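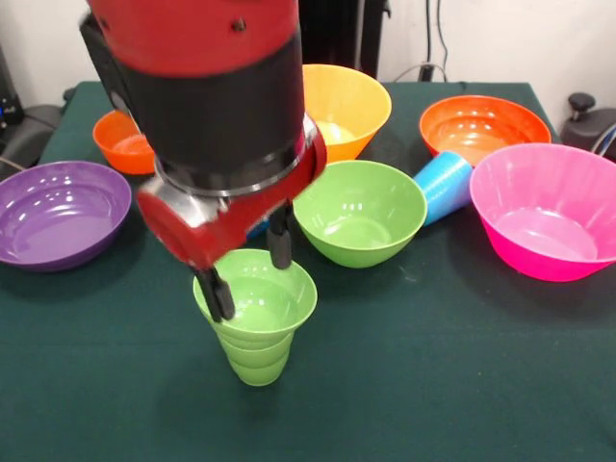

Skanisis, 17 February 2019

Grundevard has released version 6 of Eshun, its planning software for robot arms that sort and stack household items. The update is available to existing licence holders from today.

The main change is in how Eshun deals with nested objects. Cups stacked inside one another used to be read as a single tall item, and the planner would often choose a grip too low on the stack. The new version looks for the rims first and plans a grip with one finger inside the top cup. It also allows for bowls standing close by, and for cups lying on their sides.

Grundevard tested the release in January on 2,000 planned grasps, using coloured plastic cups and bowls on a cloth-covered table. Planning time fell by 27 per cent compared with the previous version.

"Customers kept sending us logs with stacks in them," said Angharad Lougher, head of planning software. "Clear plastic is still a problem - we are working on that separately."

Danish Mohmand, who leads the perception team, said old configuration files will load without changes. Support for version 5 ends in 14 months.

Related news
Eshun adds log viewer for gripper faults
Tridia joins Grundevard reseller scheme
Release notes: Eshun 5 maintenance update

Last updated: the day of release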